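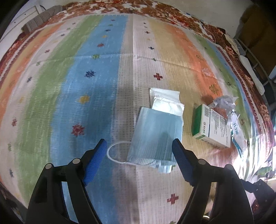
Striped bed blanket with star and cross motifs, upstairs room, Prirkow.

Keeper's Diary, Prirkow Record House
Thu 21 March

The House opened to readers at the usual hour. Weather clear after a wet night. The gutter over the north door overflowed again and the mat has been taken up to dry. Mr. Buckley has been asked to write to the roofer a second time, and to keep a copy of the letter.

The principal business of the day was the river registers. These came to us in January from the old ferry office at Plarska and have stood in the lower corridor in their crates while the question of shelving was settled. It was settled last week in favor of the east bay, and the work of unpacking began this morning under the direction of Ailbhe Egan. The transfer list gives 58 volumes. The first crate did not agree with the list. It was found to hold toll books in place of the crossing registers described, together with a bundle of receipts tied in tape and a printed table of charges for livestock. Ms. Egan has ruled that the list is to be corrected from the crates and that no volume is to be moved between crates to suit the list. The Keeper concurs.

The toll books are in fair order. They are tall, narrow volumes in half leather, and several have lost their spines. The hand is the same through most of them: small, upright, and very regular, with the tolls carried forward at the foot of each page. In the margins the clerk noted the height of the water each morning against a mark on the landing stage. The position of that mark is not given. Until it can be fixed, the heights may be compared with one another but not with the modern gauge at Flulton. Mr. Ó Conaill believes that the mark was cut into the stone of the second step and may still be there under the silt. He has asked leave to go out and look when the river is lower. Leave is granted, on condition that he does not go alone.

The crossing registers, when found, will be of more general interest. They record the name of each passenger, the place of origin, and goods carried. Inquiries from families have been arriving ever since the transfer was announced in the district newsletter, and the correspondents have been told that no search can be undertaken before the volumes are numbered. One gentleman has written four times. His most recent letter was answered today in the same terms as the others, with the addition of the reading room hours.

A word is entered here on the matter of numbering, as it was discussed at some length before lunch. The Plarska office used a running series that began again with each new ferry master, so that several volumes carry the number 1. Mr. Buckley proposed that the old numbers be dropped. Ms. Egan objected that the receipts refer to the volumes by the old numbers and would become useless without them. It was agreed that both numbers shall be written in the finding list, the new one first, and that the new series shall start at 2130, where the present general series leaves off. Pencil only. The labels ordered last year are not to be used, their adhesive having marked the backs of the tithe books.

Giang Doãn attended in the afternoon to advise on the condition of the paper. Her report will follow in writing, but the chief points were given aloud and are noted as follows. The volumes from the bottom of the crates have been damp at some time and are now dry. There is staining along the lower edges and a gray bloom on some of the boards, which she takes to be old and inactive. She would prefer that it be tested. The leather is powdery and will come away on the hands and clothing. She advises brushing each volume at the open window before it goes to the shelf, with the brush moving away from the spine, and she advises against any dressing of the leather. The Keeper's predecessor was fond of dressing leather, and the results may be seen in the court rolls. 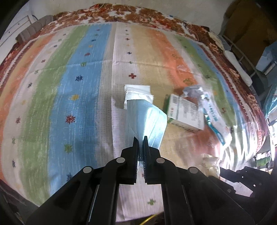 Dust is the chief hazard of the work, and Ms. Doãn asked what provision the House makes for it. The written rules, last revised in 2000, say only that readers should wash their hands. She considers this insufficient for the Plarska volumes, and a new rule has been drafted for the staff and for any reader given access before the brushing is complete. Disposable face coverings are to be worn at the brushing table. The pale blue mask with long pleats, of the kind seen against the striped cloth upstairs, is accepted as sufficient for short sessions; for a full day at the table Ms. Doãn recommends a closer-fitting pattern, and will send the name of a supplier. No session is to exceed 20 minutes without a break in the yard. Brushes are to be washed weekly and dried flat. The draft rule will be shown to the trustees at their next meeting and will be observed in the meantime.

Ms. Doãn further recommended that blotting paper be placed between the boards and the first leaf wherever staining is present. The House has a small supply. An order for more was signed this afternoon.

The loan request from the museum at Lò was considered after tea. The museum wishes to borrow the large survey map of the lower valley for its summer display. The map has been folded and refolded for many years and is weak at every crossing of the folds. The Keeper is reluctant. Mr. Ó Conaill pointed out that a good photographic copy was made before the last loan and that the museum might show the copy with one of the smaller original sheets beside it. This is to be proposed. Should the museum decline, the question will be brought back, and Ms. Doãn will be asked to examine the map before any answer is given.

Readers today were few. Orla Mac Suibhne continued with the school log books and has reached the years of the new building. She reports that two leaves are misbound in the second volume, the entries for spring standing after those for autumn. The fault is evidently the binder's. A slip has been inserted at the place and nothing else is to be done. She also brought to the Keeper's attention an entry in which the schoolmaster complains that the older children were kept from lessons to help at the ferry during high water. If the day can be matched to the toll books, the two records may be read together, and it was suggested that she might prepare a short note on the subject for the annual report. She has kindly agreed, though without promising a date.

A second reader came for the boundary papers and left when informed that they are kept at Flulton. This mistake occurs often. The sentence in the printed guide that gives rise to it should be changed at the next printing.

Small matters. The lamp at the third desk flickers and has been labeled out of use. The key to the map press was mislaid for most of the morning and was found in the press. The visitors' book is nearly full, and a new one, of the same size and ruling as the present one, should be obtained before the summer. The telephone was out of order between lunch and tea. The clock in the reading room is gaining and was set back.

Correspondence dispatched: to the roofer; to the museum at Lò; to the gentleman mentioned above; to the ferry office successors at Plarska, asking whether any plan of the landing stage survives.

The first crate was closed and returned to the corridor with its toll books brushed and its corrected list inside the lid. The second will be opened tomorrow, Ms. Egan presiding. Windows checked and the House locked by Mr. Buckley.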